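Jeans come back from the laundry shorter every time

porchlight_88
Asked Tuesday, June 27, 2023, viewed 1,386 times

I have two pairs of heavy dark jeans from Grillumari. They fit when I bought them last August. Now both are short in the leg, and one is tight at the waist. I wash them warm with Prema powder and dry them on high because we have a shared laundry room in our building and the dryer only has high and off. Is there any way to get the length back? And how do I stop it? I don't want to buy new ones, they were not cheap.

rinse_hold
233 helpful votes

You can usually get some of it back, maybe not all. High heat is most likely your problem. I would do this:

1. Soak the jeans in lukewarm water for half an hour. Plain water is fine.
2. Press the water out with a towel. Don't wring them.
3. Lay them out lengthwise on a clean mat or a table. Pull from both ends, slow and even, then work along the inseam and the outseam a little at a time. Don't pull on belt loops or pockets.

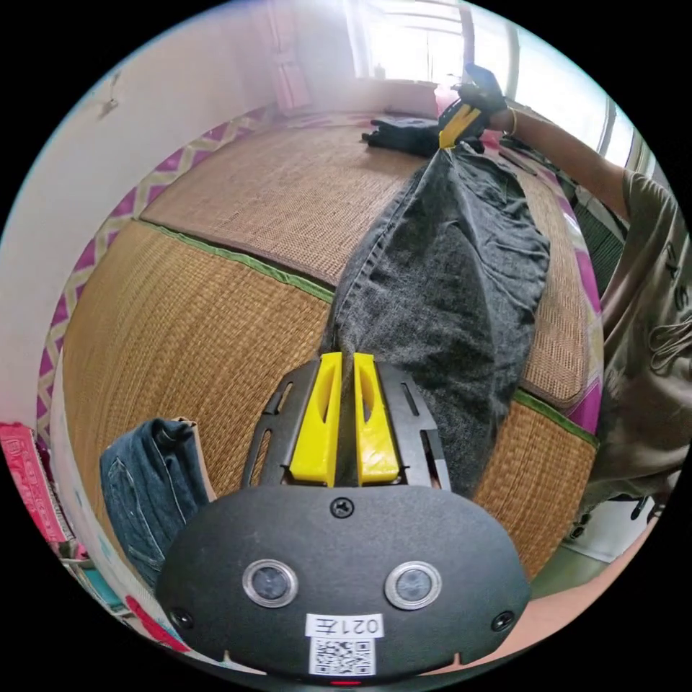
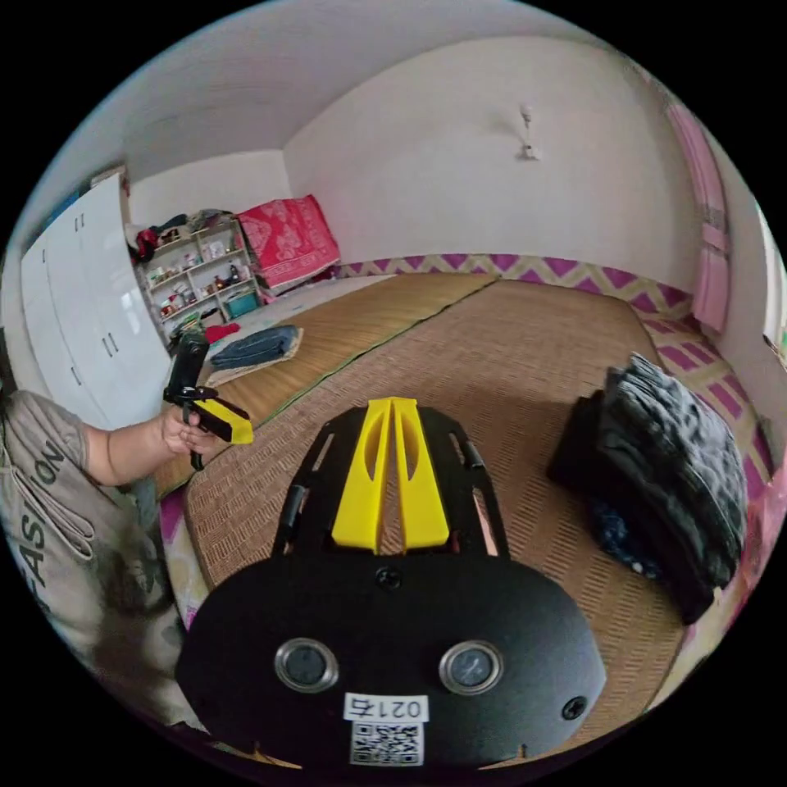

4. Measure the inseam. If it is still short, pull again while they are damp.
5. Dry them flat or hang them by the hem, out of the sun. The weight of the waistband helps.

For the waist, button them up and stretch sideways with both hands inside. From now on wash cold, inside out, and skip the dryer. Check the fiber label too. Pairs with a lot of stretch in them don't respond as well.

tubsocks
12 helpful votes

just buy them an inch long, mine all shrink

old_town_washer
41 helpful votes

Agree with the cold wash. If you have to use that dryer, take them out after ten minutes and hang them damp. A folding rack from Ginting in Tistton holds three pairs and fits in a bathtub.

I tried hair conditioner in the soak once and saw no difference. It took two extra rinses to get it out.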